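Plum day at Furamham, quick one before bed. Got there late, missed the opening speeches, no great loss. 523 jars on the long table by the hall, Ingvild Amundsen's damson won agian. Sun all morning.

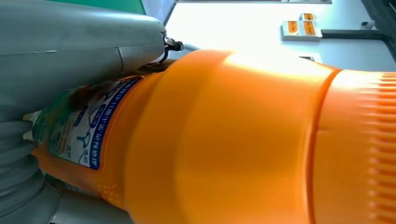 Parking was a field and a bit of a bog. 14 stalls this year, fewer cakes, more chutney. Bunting the same orange as that bottle with the ribbed cap, very cheerful. Brass band from Rurkska played for ages, teh tuba was lovely. Back next August, earlier, with a bigger bag.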